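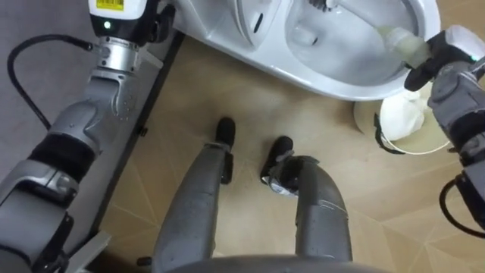 Unit 5: Water Claims and How to Read Them
Household Resources, handout for the second half of term
K. Baumgartner

Bring this with you to the discussion section. You should already have read the Engebretsen report, including the appendix, where most of the trouble is.

5.1 Where the numbers come from

Almost every figure you will see for indoor water use goes back to one of two sources. Either someone put a meter on the pipe, or someone asked people what they do at home. The second is far cheaper, so there is far more of it. People are poor witnesses to their own bathrooms. They guess low on showers and have no idea at all how often the toilet gets flushed on a day when the kids are home.

The Engebretsen report leans on the second kind. Its authors mailed forms to 593 households in Nosel and got 153 back. That is a return of about a quarter, and the report treats those households as if they spoke for the town. Ask yourself who fills in a four-page form on water. I would guess people who already care about water, or who are cross about the bill. The report has one sentence on this, in small type under Table 3.

5.2 The word "saves"

Saves compared to what? The Trulta valve, which the report recommends, is said to cut flush water by up to 64 percent. The comparison is with an old full-size tank in good repair, flushed fully every time. Few of the homes in the survey still had one. A house that switched to a smaller tank years ago has much less left to save, and the brochure gives no figure for that house.

"Up to" deserves a question of its own. It marks the best result in the set. The worst result could be zero, or below zero, and the claim would still be true as printed. When you see "up to," write down the middle value. If there isn't a middle value to write down, leave the line blank and say so in your answer.
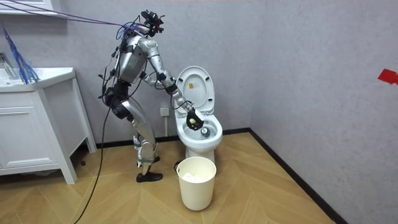
5.3 Leaks, which the report skips

A flapper that doesn't seat lets water run from the tank to the bowl day and night. Many leaks are silent. The old test is still a good one: put food coloring in the tank, don't flush, come back in 20 minutes and look in the bowl.

A cheap rubber part may do more for a leaking toilet than a new valve will. Or it may not – it depends on the leak, and on whether the new valve would have replaced the worn part anyway. My complaint is that a survey can't tell us. A person who doesn't know the toilet is leaking can't report it on a form.

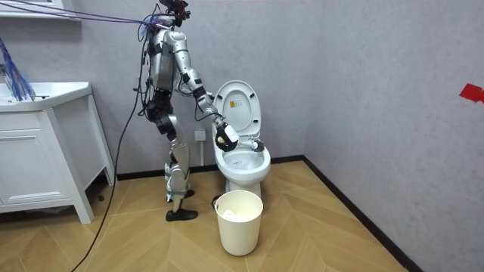
Fig. 5.2. White toilet against the back wall of a small bathroom.

5.4 The Brimum case

Brimum is a group of rental buildings whose owner fitted new valves throughout and announced a saving of 700 gallons per apartment per month. This one is metered, so I take it more seriously. I still have three problems with it.

The meter covers each whole building, so the saving includes laundry, sinks and the hose out back. The "before" month was July and the "after" month was December. And the plumbers fixed dripping faucets on the same visit, a fact you will find only in the work orders.
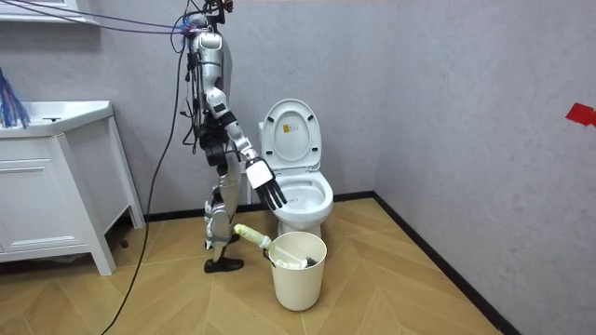
None of this means the valves did nothing. My own view is that they probably saved some water, less than the owner says, and that the faucets deserve part of the credit. You are free to disagree, but show your reasons. An answer that says only "the study is biased" will get no marks. Say which way the bias pushes the number, and how you know.

5.5 For section

Redraw Table 3 with the return rate in the heading. Does it change how you read the last column?

Write the Brimum comparison you would want to see. You may use one year of meter readings and no new equipment.

Find one water claim on a package or a bill at home and copy it word for word. We'll go through these first, so don't leave it for the bus.

Reading for Unit 6 is the chapter on heating bills, first half only. Skip the worked problem at the end, as the units are wrong in our edition.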